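How to bring a kitchen robot into a works canteen without losing your kitchen staff

Written quickly between shifts, so excuse the state of it. We did this at the Workton site canteen, starting in August. Two arms, one torso, one counter. Several people from other sites have asked how we set it up and what happened to everyone's jobs, so this is the lot in one place. Most of it is people stuff. The technical side is the supplier's problem and you'll have their manual.

Before you start

You need:
A manager who will be on the floor, not just copied in
A list of every job done in the kitchen between opening and close
The simulator licence (ours came with the Quansah package, check yours)
A spare half hour each shift for the first few weeks. More if you can get it
One person who is allowed to say stop

That last one was Merja Oksanen for us. She ran the counter for years before any of this and she knows where everything goes and why. Pick somebody like that. Don't pick whoever's keenest on gadgets.

Step 1. Write down the jobs, the real ones

Get the staff to do it, on paper, in their own words. Ours had 50 lines by the end of the first afternoon. Management's version had 12. The gap is the bit that bites you later: wiping round the taps, moving the pan somebody left in the wrong place, putting the fruit back, telling a driver the soup's run out.

Don't tidy the list. Don't merge lines.

Step 2. Mark each line

Three marks. R for robot could try it. P for stays with a person. Question mark for don't know. Staff mark first, then the supplier, then compare. We had rows over the question marks. Good, have them now.

Ours came out with clearing, fetching and putting away mostly R. Anything with a hot pan in it P. Talking to people P, obviously. Knives P and staying P, whatever the sales bloke tells you.

Step 3. Settle hours before anything gets switched on

Do not skip. Say in writing what happens to hours and pay. At Workton nobody's contracted hours went down, but the mix of work changed a lot, and we should of said so sooner. Two people liked washing up because it was quiet and they could be left alone. Giving that to a machine wasn't a favour to them. Ask first.

Also agree who looks after the robot and what grade that is. Supervising it is work. If it gets added on top of a full shift for no money you'll have trouble and you'll deserve it.

Step 4. Build the kitchen in the simulator

The supplier will offer you their stock kitchen. Fine for learning the controls, no good for deciding anything about your own place. Get yours measured up. Counter height, sink, gaps, the lot. Cerkamau did ours and it took two goes because the first one had the bin on the wrong side.

Then put stuff on the counter. A clean counter tells you nothing. Ask staff what's normally lying about at half two in the afternoon and have that put in.

Step 5. Staff sit with the runs

Important one. Not a demo with biscuits. Two staff at a time, at the screen, with the job list next to them, and they can stop it whenever they like. We gave each pair 24 short runs over a fortnight and a sheet to fill in.

Sheet had:
Which job
What would you have done differently
Would you stand next to it while it did that
Anything missing from the counter

Third question is the one to read. If the answer is no, it doesn't go live, end of.

Start them on the stock kitchen while yours is being built, it gets people used to moving the view about. First session everyone spins it round till they're staring at the wall. Let them, takes five minutes to get it out the system.

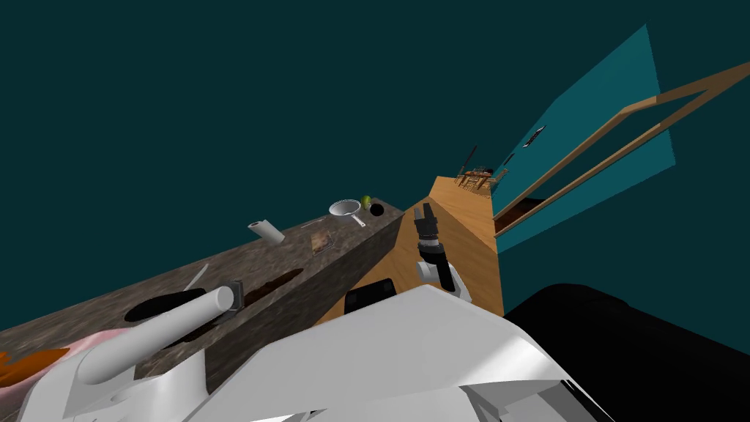 Reach is what comes up most. People who have worked a counter all their lives see straight off which things are awkward to get at and which way they'd come at them. Write it down word for word. Merja's notes changed where we park the base and where the tea towels live, and both of those were free.

Keep every run, including the bad ones. We had 783 saved by the end across all the sites on the Wavdale contract and the bad ones got used far more in training.

Step 6. Go live small

One job. Quietest hour. For us that was putting away after breakfast, from ten. A person within reach of the stop button the whole time, and that's their only job for that hour. Stay on the one job until the staff say they're bored of it.

Then add another. If something goes wrong take it back off, no drama, no report to head office the same day.

Step 7. Check in on the people

We do ten minutes at the end of shift, standing up. What got easier, what got worse. Things that came up:

More walking, because items were put away tidily in places nobody wanted them. Fixed by relabelling shelves.
Less chat at the sink. Not fixed. We moved the break table nearer, helps a bit.
Newer staff not learning the closedown. So now one close a week is done by hand, everyone takes a turn.
Backs and wrists better, several people said so.

Problems

Staff won't use the stop button. They think they'll get blamed. Manager presses it first, a few times, in front of everyone.

Supplier wants to skip the sim sessions. Say no. It's in our contract now, put it in yours.

Job list out of date. It will be. Redo it whenever the menu changes.

Blank copies of the sheet and job list are in the canteen folder. If you change the sheet leave the third question in please.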